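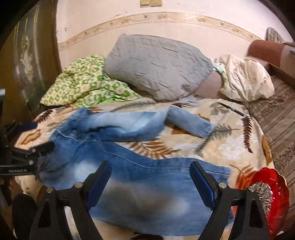 *Blue jeans on a blanket with a leaf and flower print.*

## Section 5: Laying the Vernia block

This section covers the laying course, the blocks, the joints and the first compaction. It assumes that the sub-base is finished and that the Bala edge units are bedded and haunched on all fixed sides. If the edge units are still to be set, go back to Section 4.

The steps apply to footpaths, patios and domestic drives in the 60 mm block. For car parks and service yards, follow the drawings supplied with the order. Where the drawings and this guide differ, the drawings take priority.

### 5.1 Before you start

Check each of these points before any sand is brought on to the site.

- The sub-base is closed, firm and free of standing water.
- The falls have been checked with a straight edge and level in both directions.
- Covers, gullies and channel units are at their finished height.
- The concrete behind the Bala units has cured for at least 3 days.
- The blocks delivered match the delivery note for size, colour and finish.

Open at least 3 packs and draw blocks from all of them as you work. Take the blocks down each pack in vertical columns, not layer by layer. Concrete products vary slightly in shade from one pack to the next, and mixing spreads the variation over the whole area. Tapsell cannot accept a claim for shade once blocks have been laid.

**Note:** Tumbled blocks are packed loose in bags and have no columns. Tip out a part of each bag at a time and pick from all the heaps.

### 5.2 Screeding the laying course

Use a sharp, washed laying sand. Building sand is too soft and must not be used. The sand should be moist enough to hold its shape when squeezed in the hand, without water running out.

1. Set the screed rails on the sub-base, parallel to each other and to the fall.
2. Adjust the rails so that the screeded sand is 40 mm deep.
3. Spread the sand between the rails with a shovel and rake it out slightly proud.
4. Draw the screed board along the rails towards you in a steady movement. Fill any hollows and draw again.
5. Lift the rails out and fill the grooves with sand by hand, using a float.
6. Screed only as much as you can cover the same day.

Do not walk on the screeded sand. If it is disturbed by feet, animals or heavy rain, rake it up and screed that part again. Sand left uncovered overnight should be lifted and re-laid in the morning.

**Caution:** Never use the laying sand to make up a low spot in the sub-base. A hollow deeper than 5 mm under the straight edge must be filled with sub-base material and compacted before you go on. Extra sand will settle later and the paving above it will sink.

### 5.3 Laying the blocks

Start from the lowest fixed edge and work uphill. If there is a long straight edge next to a building, start there unless the fall makes this impractical.

1. Stretch a string line at right angles to the starting edge. Check it with a builder's square.
2. Lay the first course of whole blocks against the Bala units. For a herringbone pattern, set the starter blocks as shown on the pattern sheet.
3. Lower each block straight down against its neighbours. Do not slide it over the sand.
4. Keep the joint at 3 mm. The spacer ribs on the side of the block will give this if the blocks are placed side by side without force.
5. Work from the blocks already laid, kneeling on a board.
6. Move the string line forward every 5 courses and check that the pattern is still running true. Correct small errors with a flat bar before they build up.
7. Leave out any block that would need to be cut. Cuts are made later, when the main area is down.

Chipped or cracked blocks can be put aside for cutting. Keep at least one full row's worth of sound blocks back until the job has been handed over. 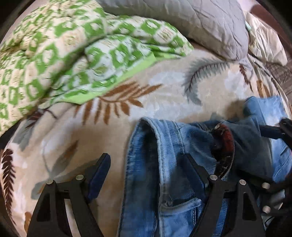
Barrow runs over new paving should be boarded out at all times until the surface has been compacted. Do not stack packs on it. A full pack will push the blocks down unevenly, and the marks remain visible afterwards.

### 5.4 Cutting in

Mark each cut block in its place and allow for the joint on both sides. Cut with a block splitter or with a bench saw fitted with a diamond blade. The splitter leaves a slightly rough face that suits the tumbled finish. The saw is better for the smooth finish and around round covers.

Pieces smaller than a quarter of a block should be avoided. Change the bond at the edge instead, and use two larger pieces in place of a whole block and a sliver.

**Warning:** Cutting concrete releases fine silica dust, which harms the lungs. Use water suppression, wear a suitable fitted mask, and keep other people away from the cutting place. Wear eye and ear protection. Do not cut on top of the finished paving: slurry dries into the face of the block and is difficult to remove.

Rinse saw-cut pieces in a bucket of clean water before placing them. Slurry must not be washed into a gully.

### 5.5 First compaction

Use a plate compactor with a rubber or neoprene sole. A bare steel plate will scuff the surface, and on the smooth finish the scuffs do not wear off.

1. Sweep the surface clean. Remove every loose chip and stone.
2. Check that all cuts are in place and that no edge is left open.
3. Make two passes over the whole area, the second at right angles to the first.
4. Stop one metre short of any edge that is still being worked.
5. Look for cracked blocks and for blocks standing high or low. Lift these now, correct the sand and replace them.
6. Make one further pass over the repaired places.

The blocks will drop a little during compaction. The finished paving should stand 3 mm above channels and gully covers, and 5 mm above them where the fall is shallow. If the whole area is low, stop and contact Tapsell before filling the joints.

### 5.6 Filling the joints

Use Turirska jointing sand, supplied kiln-dried in bags. The sand, the blocks and the weather must all be dry. In June this is seldom a problem. In winter it may mean waiting several days, and the area should be kept closed to traffic until the joints are full.

1. Empty the bags in small heaps over the paving.
2. Brush the sand into the joints with a soft broom, working in several directions.
3. Sweep off the surplus and make one pass with the plate compactor.
4. Brush in more sand and compact again. Repeat until the joints stay full.
5. Leave a thin scatter of sand on the surface for the first weeks of use.

Part-used bags should be folded over, taped and stored indoors. Sand that has gone lumpy should be thrown away.

**Note:** Turirska sand is not suitable for the permeable version of the Vernia block. That block is filled with clean grit and is covered in Section 6.

### 5.7 Checks at the end of the work

| Check | Limit |
|---|---|
| Gap under the straight edge | 5 mm |
| Step between neighbouring blocks | 3 mm |
| Joints filled to | just below the chamfer |
| Surface | clean, no slurry or loose chips |

Foot traffic can be allowed as soon as the joints are full. Cars can be allowed the same day, provided the edge concrete has cured. Ask drivers not to turn the steering wheel while the car is standing still during the first weeks.

Inspect the joints after the first heavy rain and top them up where needed. White bloom on the surface is a natural deposit of lime and does not affect strength. It will weather away in time and should not be treated with acid without written advice from Tapsell. Cleaning and sealing are dealt with in Section 7.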